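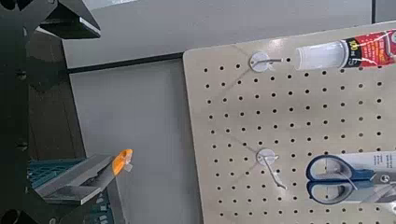
A tube of adhesive and white hooks on a pegboard.

Let the Slow Boats Finish

I have paddled the Stockdale lake race nine times, and I would like to say right away that I have never been any good at it. I own a wide, heavy sea kayak that tracks like a shopping cart whenever the wind comes up from the south, and I have made my peace with the fact that most of the field will be eating chili by the time I come around the last buoy. So when I tell you that the new two-hour cutoff is a mistake, you should know that I am exactly the sort of person it was written for, and you may weigh my opinion accordingly.

For anyone who missed the notice, the September race will now close the course two hours after the last wave goes off. Anybody still out there gets a polite word from the safety boat and a tow back to the ramp. Last year 136 people started, and 93 of them would have made the new time with minutes to spare. The rest of us would have been somewhere between the point and the old dam, feeling pretty pleased with ourselves, right up until the rope came out.

I understand how it happened. The timing is done by Drusport now, and they charge by the hour once the afternoon starts. The bill came to $3,400, a lot of money for a race whose big prize is a dry bag. The safety boats burn fuel, too, and the people driving them have been up since four in the morning. I have a good deal of sympathy for all of that, and I wrote to Tamsin Van Dusen, the race director, to tell her so. She wrote me back a very kind and very long letter (we are alike in that way), and I believe her when she says she hated doing it.

But I keep thinking about who comes in last at Stockdale.

A few years back I spent most of the final leg alongside Consolacion Pangilinan, who was doing her first race of any kind at the age of seventy-one, in a borrowed Pludar that leaked a little at the back hatch. We talked about tomatoes and her brother's knees and whether herons ever get bored. She stopped twice to bail. When we finally came in, the fast paddlers had put down their bowls and walked out on the dock to holler for her, and some of them were in the water up to their waists, and I don't mind telling you I was a mess. She has been back every year, and she has brought two of her nieces along with her. 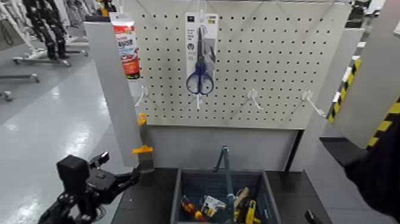 Under the new rule she would have been towed in from the dam. Would she have come back after that? Maybe, she is a stubborn woman. I doubt the nieces would have.

People will say there are other races, and there are. The Pendov River series has a short course that suits beginners very well, and I have enjoyed it. A short course is a fine thing to offer. It's still a different day out from going the whole way around a lake you have been looking at from the shore since you were a kid, under your own power, with a number on your chest – and I think we should be slow to take that away from people over a timing bill.

There are cheaper ways to fix this. Send the slow boats off first, an hour ahead of everyone else. The ski racers and the carbon-fiber crowd would catch us in the middle of the lake, and frankly I would love the chance to see them from the front for once! Or shut the timing clock off at two hours and leave the course open for another one, with somebody on the dock holding a kitchen timer and a clipboard. I don't need my result to the tenth of a second. I have never once looked it up.

And if it has to be money, then charge me more. Put a box on the entry form that says "I expect to be a while" and add ten dollars to it. I'll check that box every year, and I know a dozen people who would check it with me and bring a pie besides.

Tamsin tells me the rule can still be changed before entries open. If you have an opinion, and I have rarely met a paddler without one, please write to her. Be nice about it. She has a hard job and she does it well, and the chili is her recipe.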